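4. What the house tour says about the star

4.1 Picking the articles

I should own up to something before I get into the method. I read celebrity house articles for fun, long before I thought of studying them. Somebody from a reality show buys a farmhouse, a site puts up a piece on it by lunchtime, and there I am, wondering about the pantry. So when I say in Section 2 that these pieces are "under-read by scholars," please understand that at least one scholar was reading plenty of them.

For the study itself I had to get stricter. I started with 300 articles pulled from Jomden, the archive I describe in Section 3, all of them about the home of a person known mainly for television. Then I began throwing things out. Anything under 200 words went (you can't say much about tone in a piece that's basically a headline and an address). Anything that was a straight rewrite of an earlier piece went too, and wow, there were a lot of those! I ended up with 149 articles I was happy to work with.

Bilal Haddad and I read every one of them separately. We each marked where the house came up, where the career came up, and where the writer tied the two together with a sentence like "it's no surprise that the host of a show about old furniture has a barn." We called those tying sentences bridges. I know it's not a fancy term, but it stuck during the first week and by the time we thought of a better one we'd already labeled half the spreadsheet.

Figure 1. Small bundles of thin wires on a white table.
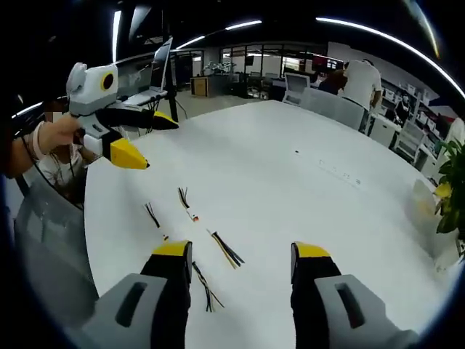
Why did we leave out real estate listings? Listings are written to sell a house to one buyer, and they often don't name the owner at all, so there's hardly ever a bridge in them to mark.

We did keep articles that quoted from a listing, as long as the writer had added something. That rule gave us some headaches. One piece was nearly all listing, then had a single closing paragraph on how the owner's dog had its own bathroom. Bilal wanted it out. I wanted it in, mostly on account of the dog, and we let it stay after Walid Farah read it cold and marked two bridges in that one paragraph.

4.2 What the bridges do

I'd gone in expecting the bridges to be about money. The person got famous, the person got paid, look at the size of the kitchen. There are bridges like that, sure, and they tend to sit right up top where a reader in a hurry will hit them. But the kind we kept running into further down was about taste. The writer takes something we know from the show and goes looking for it in the house. If the star cooks on TV, we hear about the stove. If the star restores cars, we're in the garage by the second paragraph, and the bedrooms may never come up.

What really got me was how the writers handle a house that doesn't match. Say the star is loud and silly on screen and the living room is beige. You'd think a writer would just skip the bridge there. Nope! They turn it around and say the beige room is where the star goes to get away from all that noise. The calm house explains the loud person every bit as neatly as a loud house would have. Bilal started writing "either way" in the margin next to these, and I've kept that as the name for the type.

The either-way bridge has a cousin, which I'll call the humble bridge. It shows up when the house is small, or when the star has held on to a place from before the show. The writer tells us the star "never forgot" a hometown, or still mows the lawn. I have a soft spot for these. I also think they do a bit of quiet work for the show, because they promise us the person on screen is the same person off it, and that's exactly what a reality show needs its audience to believe.

Word choice was harder to pin down. "Lair," "retreat," "haven" and "digs" all turn up, sometimes in the same article, and I spent a whole Monday trying to find a pattern in who gets a haven and who gets digs. I had a theory that comedians get digs. I'd love to report that it held up, but we had too few comedians to say anything, so I'm leaving it for whoever wants it.

4.3 Asking the readers

Reading articles only tells you what writers do, so we also asked 60 regular readers of Fundent, the entertainment site, to go through a short packet with us. Walid ran these sessions and he's much better at it than I am (I nod too much, and people start saying things to make me nod). Each reader got three articles with the bridges left in and three with the bridges taken out. We didn't tell them which were which. Afterward they talked us through what they thought of the star and what they thought of the house.

With the bridges gone, people still made them. One reader had an article on a lake house with nothing in it tying the lake to the owner's fishing show, and she told Walid the article "said he bought it for the fishing." It hadn't said so. She'd built that sentence herself and then remembered reading it. Several other readers did the same with other houses, and they were every bit as sure.

Readers did notice the either-way bridges more than I'd guessed. Some rolled their eyes at them. One man laughed out loud at a beige room passage and asked whether the writer would have said the same thing about a purple one. (Yes, I think so, and I wish I'd had a purple one to show him.) But noticing the trick didn't seem to put anyone off the article. The eye-rollers were often the ones who wanted to know how the kitchen turned out.

We sorted the readers' comments with Iden, the tagging program from Section 3, and then checked the tags by hand. The program was fine with comments on rooms and prices. It had a hard time with sarcasm, so any comment that praised a house went through Walid as well.

Figure 2. Thin colored wires held between two yellow fingertips, with a second gripper facing them.

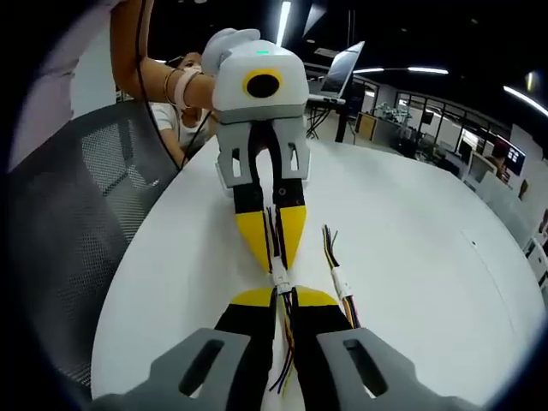 4.4 Limits

All of our articles are in English and all of them are about television people, so I can't tell you how a ballplayer's house or a singer's house gets written up. My hunch is that athletes get more garage. The readers came from a single site, too, and they were people who already liked this sort of thing. Somebody who never clicks on a house tour might build fewer bridges, or might build stranger ones.

We also took the photos out of the reader packets. I went back and forth on this. A house article without its photos is an odd thing to hand someone, and a few readers told us so in pretty plain terms. I still wanted to know what the words were doing by themselves. The next round will put the photos back, and Bilal has already started picking the articles for it, dog bathroom included.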